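**Bronlow wire can rack, bought for our arm bench - 4 stars**

Our May budget had a line for "fixtures," and Junaid Kazmi had 1550 down for a custom-machined can feeder. I bought a bent-wire rack meant for a pantry and spent 40. The white rails slope, there's a lip at the front, and cans go in from the upper end.

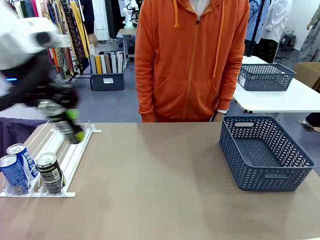 Junaid's reply was that the Hellex feeder comes with drawings, and he'd like to see my rack's drawings. Fair. It came with a sticker.

One star off for the thin dividers, which I'd want stiffer. Budget for baskets too - ours are the woven-look plastic kind, and they cost less than the meeting in which we discussed them.

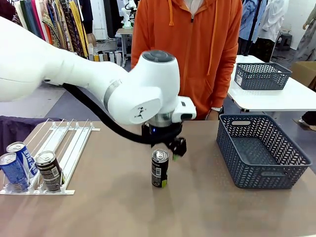

Rukhsana Bukhari wants the 800 quote for spare finger pads settled before anyone buys a second rack. It's on the July list, under chairs.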